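Category: Home Office & Video Calls > Webcams and Conference Cameras

Webcam keeps hunting for focus during choir calls — is it the camera or the room?

Drahomíra Kolář
Posted Tuesday, November 17, 2020

Hi all, hoping someone can save me from throwing this thing out the window. I run a little community choir and we've been meeting over video from my spare room since things went online. I bought a Zomoveo webcam in October (the one with the clip-on stand) because my laptop camera made me look like I was singing from the bottom of a fish tank, and for the first week it was brilliant. Lovely colour, nice and wide, everyone could see my hands when I was conducting.

Then it started "breathing". Every few seconds the picture goes soft, comes back, goes soft again. It's worst when I'm waving my arms about, which is most of the time, and it's worse in the evening than it is on a Saturday morning. Two of my altos have said it makes them seasick and one now just turns my picture off, so I'm conducting to nobody as far as she's concerned.

What I've tried so far: different USB port, different cable (it's a removable one), a restart, wiping the lens with my glasses cloth, and moving the desk to the other side of the room so I've got the bed behind me and the window off to my left. Moving the desk did help a tiny bit, or I've convinced myself it did. I'm using Iltent for the calls, in the browser, on a six-year-old laptop. I haven't installed any software for the camera because the leaflet said I didn't need to.

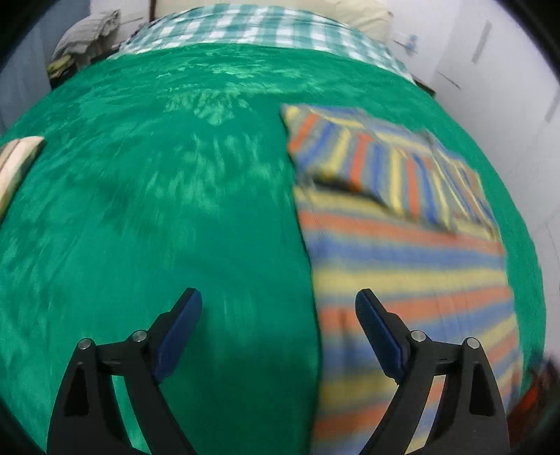

The spare room bed, green cover and the striped cloth

The other thing is that the picture seems to get brighter and darker by itself at the same time as the focus goes. I don't know if that's one problem or two. There's a ceiling light with a warm bulb and a little desk lamp, and that's it. I'd rather not spend much more, the choir kitty has 100 dollars in it and that's meant to be for sheet music. Is there a setting somewhere I'm missing? Or did I buy a dud? I can still take it back if I get a wriggle on.

Thanks in advance, and sorry for the essay!

Vinh Khương
Helpful member, 1,175 posts

Hi Drahomíra, don't take it back just yet. I had exactly this with a different brand when I was teaching guitar from my lounge room and it drove me up the wall for a fortnight before I worked it out.

I reckon it's autofocus plus not enough light. Those little cameras look for contrast to decide what's sharp, and when you swing a hand towards the lens it thinks "ooh, something new" and goes off looking for it. In dim light it has much less to go on, so it overshoots, comes back, overshoots again. That fits with your Saturday mornings being better. The brightness pumping is a separate thing (auto exposure), but it has the same root, so you'll probably fix both together.

What I'd do, in this order:

First, turn autofocus off. You don't need any fancy software for it. On Windows, the old Camera app won't give you the option, but a lot of call programs will open the driver's own settings box. I don't use Iltent myself, but if the browser version doesn't have it, install the desktop one and look under the video settings for something like "advanced" or "camera properties". There should be a Focus slider with an Auto tick box beside it. Untick it, sit where you'd normally sit, and nudge the slider until your face is crisp. Then lean back and forward a bit to check. If you stand up to conduct, set it standing up! I set mine sitting down the first time and spent a whole lesson as a blur.

Second, do the same with Exposure if the box is there. Take it off auto, then pick the setting that looks right with your evening lights on. One warning — if you go too far towards the bright end the frame rate drops and your hands will smear, and for a choir that's worse than being a bit dark.

Third, light. Swing the desk lamp round so it's bouncing off the wall in front of you, behind the laptop. A brighter bulb in it costs next to nothing. I paid 20 dollars for a clip-on LED panel, a Calov, and it made more difference than the camera did. Doesn't have to be that one, any of them will do.

Some cameras forget their settings every time they're unplugged. Mine does. I've got a sticky note on the monitor with the focus number on it, and it takes me ten seconds before each lesson.

Oh, and have a look for a bit of clear film on the lens as well. You'd be amazed how many people leave it on. Your first week was fine so it's likely not that, but it's free to check.

choirdad_7

Just get a proper camera mate. I got a Triệu conference one for our footy club meetings, has the zoom and everything and follows you round the room. Never had a problem with it. Webcams are rubbish.

Drahomíra Kolář

Thank you both! Choirdad, it sounds gorgeous but I don't think the kitty will stretch to it, and I'm not sure I want to be followed around the room.

Vinh, you're a star. The browser version had nothing but I put the desktop program on last night and there it was, a little box called camera properties with a Focus slider and a tick in Auto. I unticked it, stood up (thanks for that tip, I would absolutely have done it sitting down) and had my husband read out the numbers while I pulled faces at the screen. It stopped breathing straight away. I checked for film too and there wasn't any.

Exposure I'm less sure about. When I take it off auto the slider goes in minus numbers and I can't tell what I'm doing. At -4 I look like a ghost and at -7 you can only see my teeth. I've left it at -5 for now and turned the lamp to face the wall. It's a touch yellow but it isn't jumping about any more. Is the yellow the bulb, do you think?

Vinh Khương

Great news! Yep, the yellow will be the warm bulbs. Same box, look for White Balance, take that off auto as well and slide it until your skin looks like skin. Lower number if you're too orange, higher if you've gone blue. Or swap the lamp to a daylight bulb, but then you'll have two different colours in the room unless you do the ceiling one too, and it can look a bit odd down one side of your face.

Minus five sounds about right for an evening, leave it there and see what the altos say.

Contact the moderators | Community guidelines | © 2020 Home Office Help Community | Back to top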